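# Nevollow house rules

Good practice for recording two-handed tasks with hand-held grippers. Kept by Hala Ghanem. Last revised 20 January 2019.

## What this covers

Nevollow holds 3967 episodes of household work, and every one of them was recorded under the 14 rules in RULES.txt. This README goes through the ones people ask about most. We love this part of the job! A good rule saves a whole afternoon of relabelling, and we've had plenty of those afternoons.

The rules began at Jundico as a page of scribbles. Sakedico tidied them up in May, and we've been arguing happily over the wording ever since.

## Before the first episode

1. Both marker cubes face outwards, with sleeves and cuffs kept well clear of the printed faces.
2. Start with both grippers up in front of you, pointing at the furniture you'll be working on. With a drawer task, write down whether the drawer starts open or shut – the label depends on it.

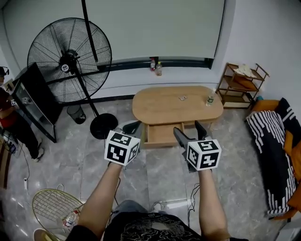
3. Look at the floor before you look at the task. Cables, bottles and anything else you could trip over go in the room note, even if you decide to leave them where they are.

## During an episode

Keep the fingers open until you have something to close them on. Fidgeting with the grips is the commonest fault we see in review (I do it too) and it puts false grasps into the data.

Other people may stay in the room. Tick "second person present" on the sheet, and please don't ask them to freeze! Ordinary movement in the background is welcome. Fans can stay too, and get their own tick box.

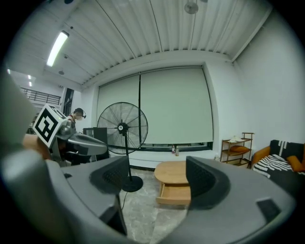 What happens if a marker is hidden for part of an episode?

Keep going and finish the task. Mark the episode "tracking gap" afterwards, and the reviewer will decide whether it stays in the main set or moves to the Cruzado split.

## Review

Each episode gets 2 reviewers, who work separately. If they disagree, the stricter label stands until they've talked it over.

## Comments (2)

**marlpit**: Rule 3 has gone straight into our own checklist. Could the room note be a template?

**tansy_k**: Really clear, thanks. The link to RULES.txt gives me an old copy – is there a newer one?

## Related

- Cruzado split: notes for reviewers
- Labelling drawers and doors
- Changes to the room note

Contact: Hala Ghanem, Nevollow | © 2019 Nevollow | Back to top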